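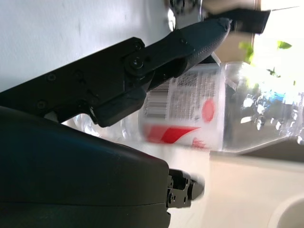

Fig. 2. Water bottle on its side, label showing.

6. Stocking the bottle shelf

Your Mollorow shelf takes bottles lying down. Standing them up is possible in the sense that many regrettable things are possible.

1. Wipe the shelf and let it dry. A damp label sticks to the mat and stays there until you move house.

2. Turn each bottle so the barcode can be read from the front. If you log your stock with Skudix, scan it now – crawling back in later with a flashlight is nobody's idea of a Sunday.

3. Check that the cap is tight. Check again if a child closed it.

4. Lay the bottle down with the neck toward the open side of the shelf. Lower it gently. Clear plastic dents easily and holds a grudge. 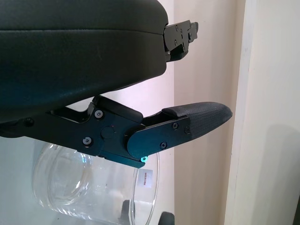
5. Fill the back row first, then the front. Stop at 6 bottles per row, even if a seventh looks willing.

CAUTION: Do not stack bottles more than two layers high. They roll, and they roll toward feet.

NOTE: Replacement mats are part no. 3169. Part no. 1457 is the old mat, which fits nothing we still sell.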